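Who Put the Roller Back?

At the Yeoman tool-hire shop in Birkemham, everything has a hook. Hang a spanner in the wrong place and Elsie Mapplebeck will find you.

For years, putting tools back was the job you got if you were new, or had been rude to Elsie. Now a robot called Kostinel does a lot of it. It has an arm, two black fingers and no opinion about lunch. 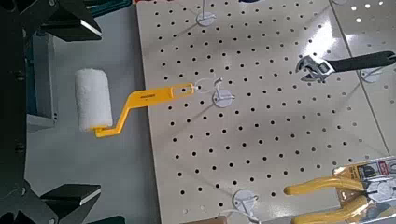 Issue 2

A paint roller is harder than it looks. The handle is bendy in shape, the fluffy bit is fat, and the hole at the end has to go over a thin wire hook. You can do it while thinking about crisps. Kostinel has to work out where the hook is, every single time.

So what do the people do? Liam Dawber used to hang up tools all afternoon. These days he checks them for cracks, mends them and shows customers which end to hold. He likes the mending. He says he misses the hanging up a bit – it was a good time for humming.

Some things got more annoying. Hooks can't be moved without telling the robot, and someone has to come when it gets stuck, usually at teatime.

Did anyone lose their job? Not here, but in some places people do, and it's a fair thing to ask about. Elsie asked before the robot was even out of its box. She asked twice.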